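2025-07-16 - bench notes, back room

Started on the salt jobs again. The old bag from January had gone to one solid lump, so I opened the new one and put it through the coarse sieve before anything else. Lumps went back in the bag. I'll crush them if we run short, but I don't think we will.

Weighed out 2,000 g into the Tikkanen tub for stock. Lid on, label on the side and not on the lid this time, as the lids keep getting swapped.

Drying check on the tray from yesterday: in at 2,000 g, out at 1,962 g. That's a bit more loss than I wanted. Either the tray went in damp or the bag picked up moisture in the store. Doing one more tray before I blame the store. If the second one comes out the same we should move the bags off the bottom shelf.

The Prustelano scale drifts for the first few minutes after it's switched on. Leave it around 2 minutes, then zero it with the empty dish on. I forgot once this morning and had to throw out the first reading. Running total in the log now stands at 3,322 g, stock tub included.

Room is still half set up from the shuffle. The microwave has stayed on the light wood table with the monitor in front of it, and the whiteboard is wiped and ready for the new rota. I'd like the plan for the Steltov samples to go up there first, before it fills with other things.

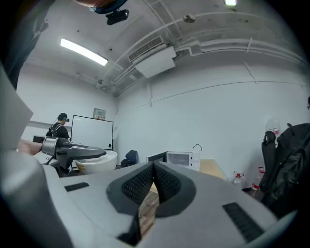
*Back room, mid-job. White bowl in the middle, microwave table and water jugs behind.*

Water: the clear jugs with the red caps are on the floor near the wall. Use those for the brine and don't top up from the tap, the tap water leaves a film on the glass. Write the date on a jug when you open it. Rinse the funnel before and after, and hang it up to dry.

Brine itself not started. Jevholm want theirs weaker than the last lot, so check their sheet before mixing - the figure on the old card is out of date and I've crossed it out.

Still to do:

- second drying tray, same time and same shelf as the first
- wipe down the table legs, there was salt on the floor under them
- find the lid for the small tub
- order more sieve mesh, the fine one has a tear near the rim
- chairs back under the desks at the end of the day

Backpacks can stay on chairs but keep the walkway to the table clear, please. I nearly went over a strap carrying the full tray.

Stopped for lunch with the second tray in. Reading to be added under this entry when it comes out.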